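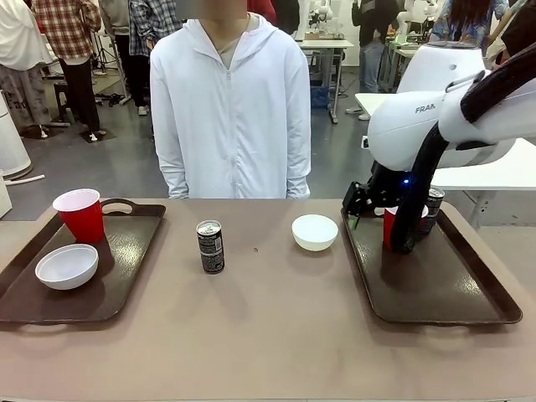 Trays, bowls and cups on a table. Tulludel offers its tray meal service to care homes and day centers.

Tulludel opens its tray meal service to small care homes

JONDAVLOW, Tue 30 September — Tulludel, the meal supplier for care homes and day centers, announces that its tray meal service is now open to homes with fewer than 20 residents. Until now, the service was offered only to larger houses, which had to sign a contract for one full year.

With the new offer, a small home can order the same menus as a large one, for the same price per meal, and can stop the service with a notice of 2 weeks. The first deliveries to small homes will start in January.

The decision follows a trial in the Jondavlow area, in which 69 residents of small homes received their midday meal from the Tulludel kitchen. During the trial the kitchen prepared 1,386 meals. Each meal was recorded by the staff of the home, who noted what was eaten, what came back and what the resident said about the food.

"We learned many things from these notes, and some of them were not pleasant to read," said Solange Fontes, director of Tulludel. "The soup was too salty for many people. The portions of rice were too large and the portions of fruit were too small. We have changed the recipes, and we have sent the new ones to the homes which complained, so they could tell us if it is better."

The most frequent remark was about time. In many small homes one person cooks, serves, and also helps the residents to eat. When the meal comes late, the whole afternoon is late. For this reason Tulludel will deliver to small homes before 11 in the morning, and the driver will bring the boxes into the kitchen and not leave them at the entrance.

Menus and special diets

The menu changes every four weeks. Every day there is a choice between two main dishes, one of them without meat. Soft meals, meals with low salt and meals for people with diabetes are available without extra cost, but they must be ordered by noon of the day before.

Meals arrive chilled, in closed containers, with a label that shows the content, the allergens and the last day of use. The home heats the food and serves it on its own dishes. Tulludel recommends this way of serving, and the residents in the trial also preferred it — several of them said that food in a plastic box does not feel like lunch. 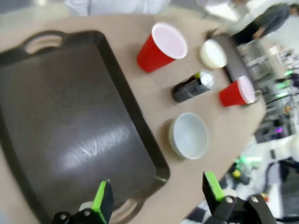 Ndlovu wrote in a comment on the trial that the residents began to ask in the morning what was for lunch, and that this had not happened for a long time. The same comment asked for a printed menu in large letters, to be placed on the wall of the dining room. Tulludel has accepted this request, and a large print menu will be sent to every home at the start of each four-week period.

Homes can also ask for a short training on serving. The training takes one morning and is given in the home itself, at the hour when the tables are normally prepared. It covers heating the food safely, dividing the portions, and arranging a tray so that a person with weak hands or poor sight can reach everything. The training is free for homes that order before the end of the year.

A new kitchen in Povano

To serve the additional homes, Tulludel has rented a second kitchen in Povano. When it works at full capacity, the two kitchens together will be able to prepare 2,000 meals per day. The Povano kitchen will first cook only soups and soft meals. The main dishes will continue to come from Jondavlow.

The company is now hiring cooks, kitchen helpers and drivers for Povano. Experience with diet cooking is welcome but it is not required, as new employees will be trained in Jondavlow during their first month.

"I am sometimes asked why we go to the small homes, where the orders are small and the roads are long," said Fontes. "My mother lived in such a home. The people who work there do very much with very few hands, and I think a good lunch which comes on time is a real help for them."

How to order

Small homes that are interested in the service can ask for a visit from Tulludel. During the visit, the company looks at the kitchen, the refrigerator space and the access for the delivery van. A box with sample meals is left for the residents to try. The home does not pay for the visit or for the samples.

Homes that already took part in the trial do not need to register again. Their orders will continue without a break under the new conditions.

About Tulludel

Tulludel prepares and delivers meals for care homes and day centers. The company has its main office and its first kitchen in Jondavlow.

Press contact: Solange Fontes, Tulludel, Jondavlow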